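Stopping Dropped Parts on the Two-Arm Shelf Cell

If your two-arm setup has started letting go of molded parts halfway through a move, please don't rush to turn up the grip force. We did that on the Trosameck line in January and ended up with 55 faults in the log and a cracked shell, so let me save you some grief.

First, press the stop and wait until both arms have come to rest. Keep your hands away from the fingers while the power is on, however tempting it is to catch a part.

Next, send both arms to the open-hand pose in front of the pedestal and look at how your parts are sitting on it.

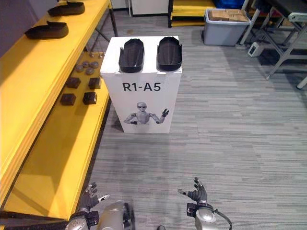

Both hands open at pedestal R1-A5. The left insole's heel hangs slightly over the near edge.

A little overhang may look harmless (it did to us!), but our Dimura planner takes its grasp point from the edge of the part, and a small shift can move the pinch onto the rim. Square the parts up by hand with the power off, then run the pose check again.

Now for the taller pieces. Set the speed to its slowest value, pick one shell and stop with it held just above the shelf. Log the grip reading for 42 seconds. If it drifts by more than 100 counts, go back and zero the finger sensors before you try anything else. 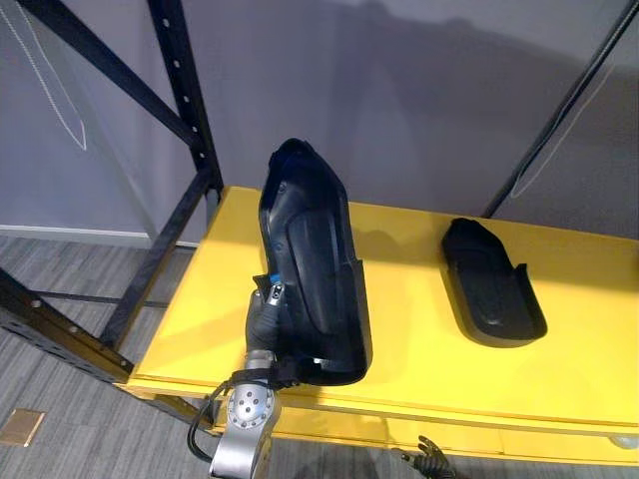
Shell held upright by its lower left side, with a second piece lying flat on the shelf.

While you're stopped, look at any cable that loops away from the wrist. Ours was tugging at the end of each turn, and giving it more slack cleared most of the remaining faults.

Finally, clear the log and bring the speed back up one step at a time.

Last updated May 22, 2025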